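Print this page
E-mail this page
Search this site: enter keyword Go

Home-built two-armed robot: session notes, week 11
Lindsay Quinlan
18 September 2018

Notes only, not a full write-up. If you missed the session get the bench part from somebody who was there, it doesn't go down well on paper.

Where we are. Fakir has both arms on and both hands on. Base rolls. Head turns. Left elbow still clicks at the top of its travel but it's been doing that since March and Nayeli has had it apart twice without finding anything. Leave it alone for now. What's left on the list is cable runs, hand tuning, and getting the thing to do a job in an ordinary room with ordinary clutter.

1. Cables

Most of last week's faults were cables. Check these first, before touching any code.

Leave slack at the wrist. Turn the wrist by hand all the way both ways with the power OFF and watch the cable. If it goes tight anywhere it's too short. If it makes a big loop it will catch on furniture, so tie it back to the forearm, one tie close to the elbow and one half way down. Not at the wrist itself.

Don't pull ties up hard. Snug, then trim the end flush. Cut ends are sharp, several of us have the scratches.

Label both ends. Masking tape and a pen is fine. "The black one" is not a label, they are all black.

2. Hands

Fingers are driven by cords, one cord per finger, so they all need setting separately. Order matters:

Home the hand (open, power on, nothing touching it).
Take up slack on each cord until the finger just starts to move, then back off half a turn.
Close slowly. Fingers should arrive more or less together. Thumb last.
Write the numbers in the hand log. Left and right are different!! don't copy one across to the other.

Closing force: start low. Setting 22 is plenty for anything soft. People go straight to the top because the first grasp slips, but a slip is nearly always the approach, wrong angle or too high. Fix the approach, then look at force. Going too hard stretches the cords and then you are back to step 2 with all of them.

Resting pose is fingers loosely curled. Flat and straight looks neat but they catch on every edge going past.

3. Reaching low

This took up most of the evening. Anything near the floor is hard for this build. The shoulders are high, the arms only just get there, and with the head tipped right down the hands fill the bottom of the view.

What we want from the start pose:

Both hands in view before any move. If you can't see them you don't know where they are, whatever the numbers on the screen say.
Head down first, arms second. Doing both together makes the whole thing rock.
Stop above the floor, wait for the rocking to die down, then go on.

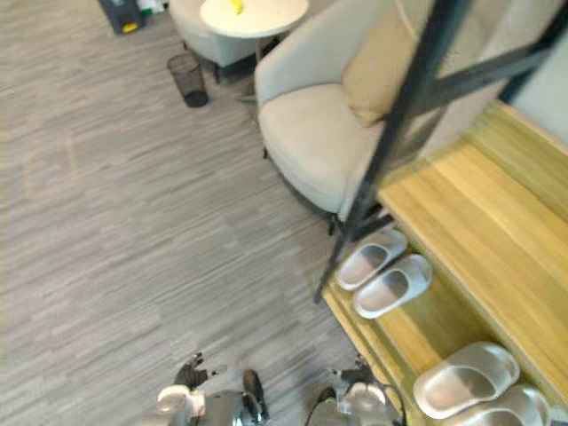
Approach angle next. Come in from the open side. If there's a rail or a table leg on one side of the target, plan the arm path round it before you start, elbow included. Everyone plans for the hand and forgets the elbow. The Cudora planner (the free one, install notes are in week 2) will do it for you but only if you've told it the furniture is there. It doesn't guess.

Footwear is a good practice item. Soft, light, won't break, has an opening to get a finger or thumb in. For a slide sandal go for the strap, thumb underneath and fingers over the top. Grabbing by the sole works too but needs the hand opened nearly all the way and it tends to twist as it lifts. Try one at a time before trying a pair.

Striped or streaky floors: watch out for these. The floor finder likes plain surfaces and sometimes takes a stripe for an edge. Turn the edge setting down a notch and run the floor check again – takes a minute, saves an evening.

4. Motor boards

We've moved from the Nokix boards to Fetby. Same plugs, different order on the connector so DON'T just swap them over. Wiring chart is taped inside the cupboard door. Time-out is set to 3000 milliseconds, which is long. If the link drops the arm will carry on for that whole time before it stops, so somebody stays by the stop button whenever the arms are live. Will bring it down once the link is behaving.

5. Before next time

Everyone: re-read the stop button sheet and sign it. Almost half of you still haven't.
Arms group: redo ties on the right forearm, log the new cord settings.
Software group: floor check on two different surfaces, save the results with the date in the name.
Nayeli Serrano has the spare cord and the small hex keys. Please give them back the same night, we lost a set already.

Question from the end that I didn't answer properly – can we run both arms at once? Yes, but slow, and only if their paths don't cross in front of the chest. Will do it on the board next session. Bring your own drawing of the arm reach, the one from the second handout, with the corections from week 9 on it.

Print this page
E-mail this page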